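Notebook entry, Prumdale workshop
19/10/2024
Entered by: Asmaa Ezzat
Read by: Pentti Peltonen

Subject: Loss of tracking on the right hand-held gripper, toilet cleaning task

Recording was stopped at run 12. The right gripper dropped out of tracking for almost 4 seconds while the operator was bent over the bowl, and its pose came back with an offset. The left gripper held throughout. Run 11 is under review for the same fault; earlier runs are accepted for now. 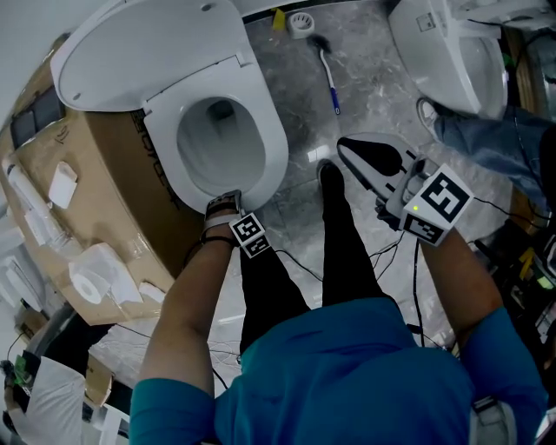
The marker block on the gripper, with cables leading away over the floor.

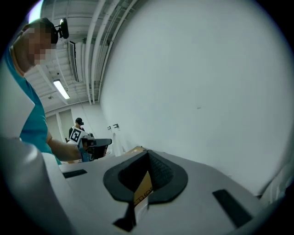 Barry Stockdale reports that the cable pulled tight when the operator turned. The connector was found partly unseated at the block. It was reseated and the dropout did not recur in 2 short trials, but this is not accepted as proof of cause. The log shows 343 missing samples, all in one gap.

The cable run is also recorded as a trip hazard. No person was hurt. Until further notice, operators shall not step across cables with a gripper in hand, and a second person shall stay within reach of the stop switch.

Open items:
Strain relief for both grippers (Stockdale)
Repeat of calibration before any new run (Ezzat)
Spare connector requested from Tamon, no reply yet

Run 12 is to be kept and marked as failed.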